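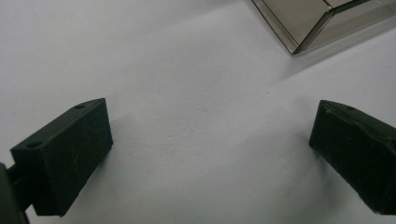
2021-02-25 – bancada do fundo, tampo branco

Segunda demão curada. Passei a manhã a ver como ficou a superfície antes de deixar voltar as coisas para cima dela. O tampo é o antigo, o que veio da sala da Wimine, lixado e pintado outra vez de branco mate. A primeira demão tinha ficado com casca de laranja junto à parede, lixei com 3000 e acabou por não servir de nada, grão demasiado fino para aquilo. Voltei atrás, lixa mais grossa, pano húmido, e só depois a segunda demão.

Estado hoje: liso ao toque. Há uns pontinhos pequenos que suponho serem pó apanhado durante a secagem. Não vou lixar por causa deles. Se alguém quiser fundo perfeitamente limpo para fotografar peças, que use a placa da Vesela.

Luz: com os estores a meio e só as lâmpadas do tecto, o branco aguenta bem e não faz reflexo. Era o problema do tampo anterior, que brilhava e não deixava ver as peças claras. O Senad queria cinzento, continuo a achar que o branco serve melhor para montar coisas pequenas, porque um parafuso preto vê-se logo. Para peças brancas ou transparentes pôr o tapete escuro por baixo, está enrolado atrás do armário.

Teste de manchas, feito na amostra e não no tampo:
Álcool isopropílico – nada.
Acetona – amolece a tinta em menos de um minuto. Acetona fica proibida nesta bancada.
Marcador permanente – sai com álcool, deixa uma sombra amarelada.
Óleo da máquina de costura – sai com detergente.
Café – sai com água se for logo. Não testei café de um dia para o outro.

A tinta é o resto da lata Delić, referência 108. Sobrou um dedo, está na prateleira de baixo com a tampa virada para cima e fita à volta. Chega para retoques. O Hrvoje perguntou se dava para pintar também o tampo do torno; não dá, e de qualquer maneira ali a tinta não durava.

Limpeza daqui para a frente: pano de microfibra e água com umas gotas de detergente. Nada de esfregão verde. Os 4 panos novos estão na gaveta da esquerda, lavar sem amaciador.

Falta:
– silicone na junta com a parede (comprar, o tubo que cá está secou)
– calço no pé direito da frente, a bancada ainda abana um pouco quando se faz força
– pés de borracha para a caixa de parafusos, senão risca o tampo na primeira semana
– devolver a lixadora à Tihomir, já a tenho há 3 semanas

A caixa da Pravix pode continuar no chão até o silicone estar posto. Falei com o Arben e ele não precisa dela antes disso. Quando voltar para cima fica do lado da janela, longe da zona de montagem.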